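Grudeck Community > Kitchen and Dining > Small spaces

How would you set up a side table for mugs, plates and a toaster oven?

Posted by Rokeya Herath, 2019-02-12

Hi everyone, long-time reader, first time asking. We've moved into a little place in Kandumport and the kitchen bench is basically a sink with a bit of trim around it, so the everyday stuff has gone onto a brown table against the wall. I like having it all out where I can grab it but I've been shuffling things for days and I can't get it to settle down. Every time I think I've cracked it, I make toast and change my mind.

The main culprit is the little wooden drawer cabinet. I love it (it came from a clearance at Khondokar, and I carried it home on the bus like a baby) but when the top drawer is all the way out it eats up a heap of table. At the moment there's just a small green box in that drawer and I'd love to use it for something useful, cutlery probably. 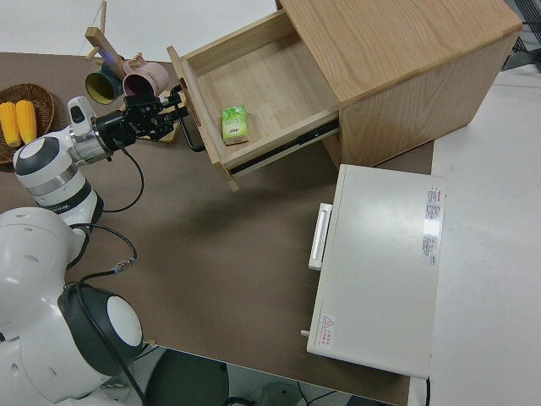

What has to live on the table

The mug tree, the plates in their wooden holder, the toaster oven, the drawer cabinet and the corn basket. The basket is non-negotiable. My mum gave it to me and in August it has mandarins in it and in summer it has corn, and that's how it has always been done in my family. I could maybe be talked into moving it along a bit.

The table is 600 deep, and I don't want to screw anything to the wall as we're renting. No shelves, no rails, no hooks please! I know somebody will say hooks.

My mugs are the bit I'm happiest with. I've got a teal one with yellow inside and a pink one with a dark purply inside, and they go on opposite sides of the post so the tree doesn't lean.

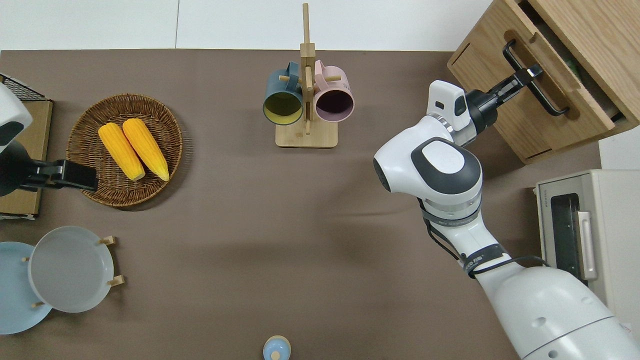

I did try the tree in the corner for a while but I kept clonking the mugs on my way past to get a plate, and one of these days I'm going to break one. My partner reckons mugs should be in a cupboard. My partner is welcome to build me a cupboard.

So really I've got a few things I'd like opinions on. Is it daft to have the corn out in a basket at all, once it's husked? Should the plates be near the toaster oven or well away from it? And does anyone keep cutlery in a drawer that's up on a table, or is that annoying to live with? Any thoughts at all would be great, I've run out of my own.

Jenő Barta

Hooks.

Just kidding. Put the toaster oven down first and fit the rest to it. It's the only thing on that table that gets hot, and it's a pain to move once everything else has its spot. Dig out the booklet and see what gap it wants behind and above. Mine says 100 mm at the back and I give it a bit more. Then put the drawer cabinet where the drawer comes out over table you never use. If you have to lift something out of the way to get a spoon you'll stop using the drawer within a week, I promise you. I had one in my old flat and it ended up full of batteries and soy sauce sachets.

Plates near the oven are fine by me. I like to turn around with a hot bit of toast and have the plate right there. I'd keep the cardboard and the tea towels well clear though.

Nusrat Sultana

Oh I do love a table like this – we had one in the sunroom at Nerna for years and I still miss it!

Corn first. Once the husk is off, it really wants to be in the fridge. The kernels lose their sweetness pretty quickly at room temperature and they start to go dimply and sad. If you're cooking it the same day then pop it in the basket and enjoy looking at it, that's half the fun of corn. Otherwise leave the husks on until you need it, and keep it cold if you can. Mandarins are much more forgiving and will sit there quite happily for days, so your August basket is fine as it is.

Now the mugs. I'd bring the tree forward, towards the front of the table. People always shove them to the back to be tidy and then you're reaching over everything with sleeves on. Front and near the middle, with a hand's width clear on both sides so a mug can swing a bit as you lift it off. Heavy mugs should go on the lower pegs if yours has lower ones. And give them a proper dry with a tea towel before they go up. Drips on a wooden base leave grey rings and they don't sand out as nicely as you'd hope (ask me how I know).

For the plates, I stand mine with the ones we use most at the near end. I've tried sorting by colour, and by size, and it always drifts back to whichever plate got washed last, so I've given up on that. Just don't cram the holder. You want to be able to take hold of the top of a plate and lift it straight out without the next one coming along for the ride.

Cutlery in the tabletop drawer works beautifully if you line it. I used a bit of felt from the fabric shop, 41 cm long, cut down with the kitchen scissors, and it stopped all the rattling. Check the runners every so often for crumbs too, they get everywhere when the toaster's close by.

Rokeya Herath

Thank you both, this is so helpful! Nusrat, I'm stealing the felt idea. I hadn't thought about the runners at all and now I want to go and look at them. And yes, Jenő, the toaster oven's over in the back corner, I'm thinking it stays there. The mug tree does look better down the front, doesn't it? The little bell is staying, before anyone asks. I ring it when the tea's made. 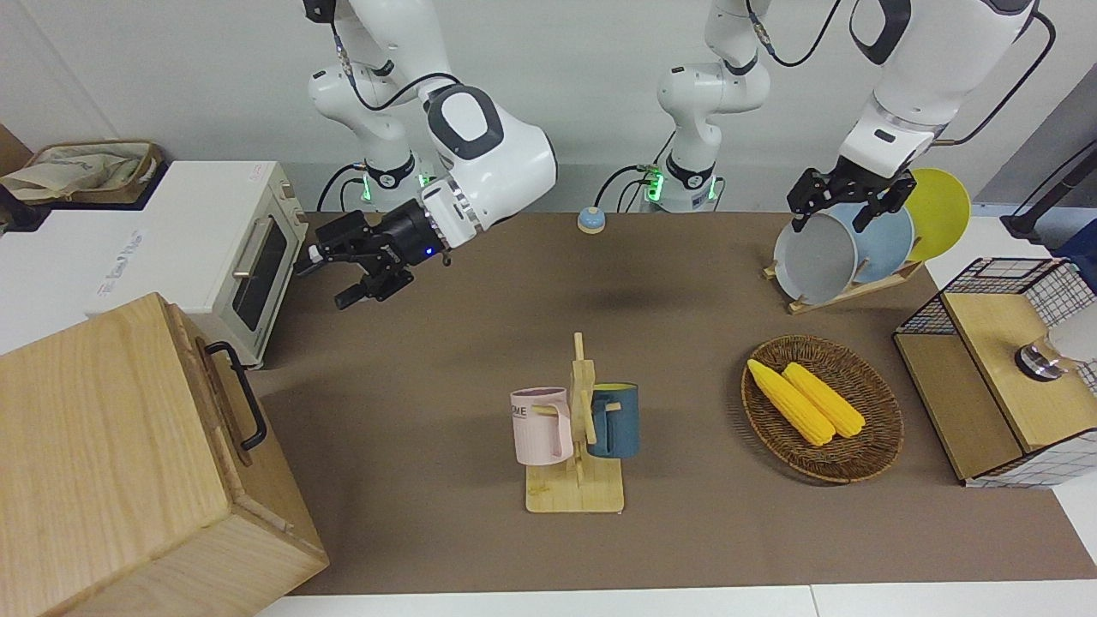

Three plates up in the wooden rack, with the mug tree towards the front.

Prasanna Gazi

just put it all in a box under the bed and get takeaway

Jamila Mridha

I've read through this a couple of times and I mostly agree with Nusrat, except on where the plates go. I wouldn't have them next to the oven if you do anything greasy in it. Sausages, say, or cheese on toast that gets a bit enthusiastic. You get a fine film on whatever's standing nearby and with plates on edge you don't notice till you've served somebody's lunch on one. Opposite end of the table for me. It's only a couple of steps.

The drawer cabinet I'd leave near the oven, so long as its handle faces into the table and you've got room to pull. Knives and forks don't mind a few crumbs. Leave the space in front of the handle clear for good, and try not to let it turn into the place where the mail goes. That's how I lost mine.

One thing I'd do before deciding anything: live with it for 5 days without touching it. Make your breakfasts, do the washing up, and only then move whatever annoyed you most. Move that one thing and leave the rest. I used to rearrange the whole lot in one hit and then couldn't work out which bit had helped.
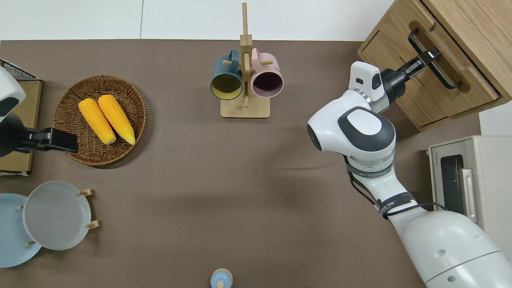

Can I keep bread in a tabletop drawer as well as cutlery?

Bread is better in its own bin or bag with a bit of air around it. A small closed drawer gets stuffy, the loaf goes mouldy sooner in warm weather, and you'll be picking crumbs out of the forks.

Rokeya Herath

Right, I'm going with Jamila's wait-and-see plan, and I've told my partner hands off until it's done. The corn's getting eaten tonight with far too much butter. Will report back about the felt once I've been to the shops.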